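Workshop notebook -- Aug 5, 2025

Sourdough rye, third go at the long ferment. Writing this up while the loaves cool, because last time I left it overnight and forgot half of it.

Got the new flour from the Naylor mill this morning. Three sacks of their whole rye, stone ground, and the colour is gorgeous. Much darker than the Wolari we had before, with a lovely malty smell when you open the bag.
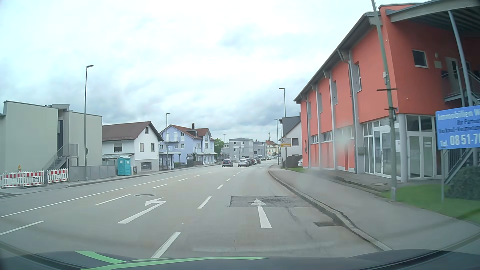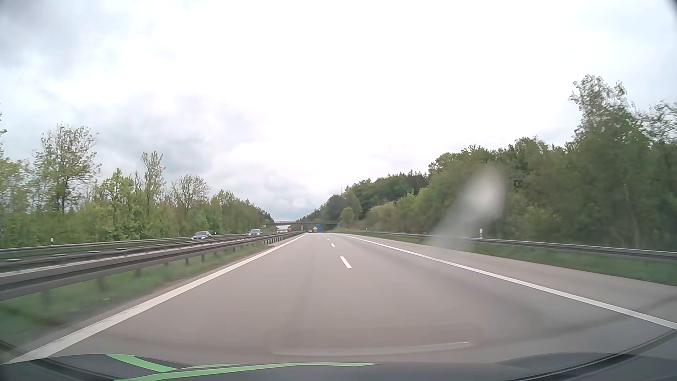
Road and highway, cloudy in both.

Starter

Fed the old jar last night with the last of the Wolari, then split it this morning and fed one half with Naylor. I wanted to see if the new flour would slow things down. Not a bit! The Naylor half was domed and bubbling well before the other one, and it has a fruity smell I like a lot, somewhere near green apple. The Wolari half is more vinegary. Both are fine to bake with. I've labelled the lids, so please don't swap them when you wash up.

The jar by the window is the backup. It's sluggish and needs a couple of feeds before anyone relies on it.

Dough

Same base as the December batch so we can compare: 500 grams of whole rye per loaf, the usual salt, a spoon of molasses, caraway in one loaf only. The Naylor flour drinks more water than I'm used to. I held back a splash at first out of habit and then had to put it all in and a bit extra -- the paste was stiff enough to stand the spoon up. After a rest it loosened into something closer to wet cement, which for rye is just right.

No kneading. Wet hands, fold it over itself in the bowl, into the tins, smooth the top with the back of a wet spoon. I dusted flour over the tops this time so the cracks would show when the proof was done, and it worked so well that I'm going to do it every time. You get these fine pale lines opening up across the surface and you know to turn the oven on.

Oven

The Brokus deck is still running hot at the back left corner. I turned the tins halfway and got a much more even colour than last time. Steam tray in for the start, then out. The caraway loaf sprang a little more than the plain ones and I have no idea why. Same tin, same weight, same shelf.

One tin stuck. It's the dented one, and I think the grease just doesn't reach into the fold. Lard did a better job than oil on the rest.

Crumb

Couldn't wait, cut the caraway loaf early. Yes, I know. Slightly gummy at the base, as you'd expect from rye cut warm, but the flavour is the best we've had: sour up front, then sweet, then that toasty note from the crust. The plain loaves are wrapped in linen and staying wrapped until tomorrow.

To do

Cut a plain loaf tomorrow, check the base again and write it in under this entry.
Try a scald with part of the flour, same recipe otherwise.
Replace the dented tin.
Copy the recipe sheet up to the Hostent folder; the version there still has the old water amount.
Keep one wrapped loaf back for 14 days to see how it holds its flavour.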